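In Defense of the Coat Rack and the Real Plate

Shared rooms work better when ordinary things are left out where people can reach them. 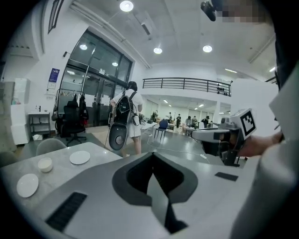 Coats belong in a closet, one reader wrote back in October, and dishes belong in a cupboard, and a room where both are out looks like a room where people have given up. I have heard versions of this for years, and I think it is wrong.

Take the rack first. A metal clothing rack with hangers on it, standing near a glass entrance, is not a handsome piece of furniture. Dark jackets hang on it and it looks like the back of a store. But people use it. At the Fagundes building, where I rented a desk for 3 years, there was a proper coat closet down the hall, with a cedar floor and a light that came on when you opened the door. Hardly anyone hung a coat in it. The coats went over the backs of chairs, and the sleeves dragged on the floor, and the casters ran over them. Then the office manager bought a rolling rack from Flokel for $63 and put it by the door. Within a week the chairs were clear.

People put a thing down at the first place that will take it. If that place is a hanger, the coat gets hung up. If it's a chair, you lose the chair.

I'd say the same about plates. A couple of white plates and a small white bowl on a table don't bother me at all. The reader said they would bother a visitor. Maybe some visitors. A gray marbled tabletop with plates on it tells me that people eat at that table, and I would sooner sit down there than at a bare one with a sign on it about wiping up.

I also prefer real plates to paper ones, even though real plates have to be washed. In the Clometti Street office we went through 1,146 paper plates in a year. I know the number because I did the ordering. They bent under anything with sauce, so people took two. Plain white dishes from a restaurant supply place cost us less than the last two cartons of paper, and when one breaks you can buy another that matches. Get white. Patterned sets get discontinued.

The chairs matter more than people think, too. Upholstered chairs at an eating table will get stained, and gray is a sensible color for that. It hides a lot and it goes with the rest of what offices buy. I would still keep the mesh ones for the desks. Mesh lets crumbs through to the floor, which I suppose is an argument for eating on it, but nobody lingers over lunch in a desk chair, and lunch is where I learned most of what I know about the people I worked with.

There is a limit. The Tarkolus co-op, where I go now, leaves everything out, including mail, and by 10 in the morning there's no room on the table for a sandwich. A plate left overnight should be washed by whoever finds it. A jacket still on the rack in July should go in a box. I would rather deal with those two chores than with a closet no one opens.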